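Rules for Robot Hands

A robot hand is often called a gripper. It can open, close, and hold things. Like any tool that closes, it can also pinch, so people who work with grippers follow rules.

The first rule is to know where the pinch points are. A pinch point is any place where two parts come together. The jaws are one. The joints farther back on the arms are another, and people often forget those.

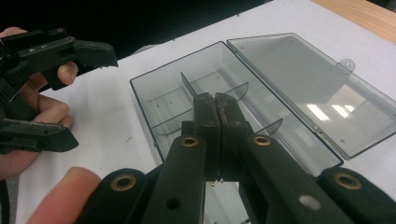 The second rule is to use only as much force as the job needs. A thin plastic box can crack if it is squeezed too hard. An egg needs even less.

The third rule is to check the tips. Rubbing wears them down, and a worn tip may let things slip. At the Lucero workshop in Irnine, Valentina Vergara checks each pair after 200 hours of use and writes the result in a notebook.

Some rules are written down as standards. A standard is a set of rules that many people agree to use. It means a worker in one town and a worker in another can do the same safety check the same way.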